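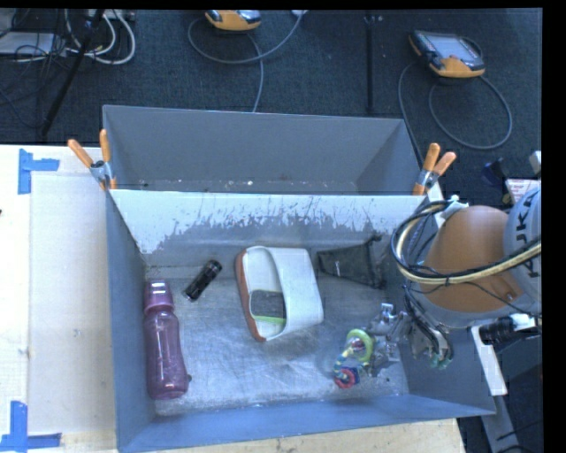
Page last changed: August, a little after 9 in the evening

Home Garage Gallery Trips Write to me

The Great Garage Sort, Bin One

Welcome to the gallery! I've been promising my cousins in Castden that I'd get through the garage, and I am (slowly, and mostly after supper). Click around if you like, there's plenty from the lake trips too.

My system is gray bins, clamped together where they meet so they don't wander off when I lean on them. I love those orange-handled spring clamps. Emrys Llewellyn lent me a bag of them almost 5 years ago and I really will give them back, Emrys!

The purple water bottle is going straight back in the car. I've hauled it to Sedby and home again three summers running and I'd be lost without it.

One white slide sandal, with the reddish-brown sole. If you were at the lake and have a lonely one under your bed, please write!

The little black flashlight lives by the back door from now on, I've decided. The gray-green pouch is staying too, it's just the right size for tent pegs and string.

And the ring toy! All those colors! My niece carried it everywhere when she was two, and she's asked for it for the new baby, so it goes in the next box to Sumard along with the picture books.

Bin two is the paint and brushes. I'll add those when I've found the lids.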